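Is the plaque on the Plurnau fountain wrong about who made it?

Posted by Irkonari in Monuments and Public Art

The bronze plaque says the fountain in the old market square was "carved by Agudelo from a single block". I've never believed it. There are visible joins under the basin, and the town guidebook gives two different dates for the unveiling on facing pages. Has anyone seen proper paperwork, or has everyone just copied the plaque?

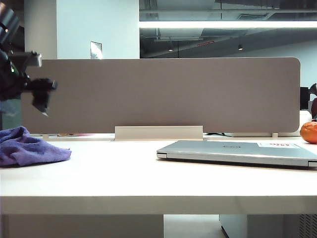

Local History Help Desk: Monuments Team

3 replies, sorted by oldest

mossy_kerb
Definitely Agudelo. My gran always said so and it's on the postcards.

Skesa
Postcards copy plaques, so I wouldn't lean on those. The council minutes are in the county record office under item 3628, and I've read them. They show 700 crowns paid to Agudelo "for the model". A model is a small clay or plaster thing. The carving was paid for separately, to a stone yard whose name is left blank in the copy I saw. That was ordinary practice then, and the sculptor may never have touched the stone.

As for the single block, I'd want to see a quarry bill before I repeated it. The minutes mention three deliveries of stone in December. They don't say what the stone was for, so I'm not claiming that settles it.

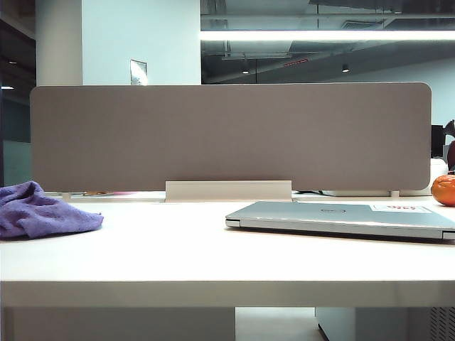
What to ask for at the record office

Ask for the minutes and the accounts, because the index only covers the minutes. The accounts volume has a loose sheet at the back which may be a later copy, so check the handwriting against the rest. Thursday is the only day they bring up the large volumes.

tallow_lane
Not convinced by the joins. The basin was repaired after a hard frost and I think those are patches. Then again, I got that from the same guidebook, so make of it what you will. Does the sheet at the back have a signature?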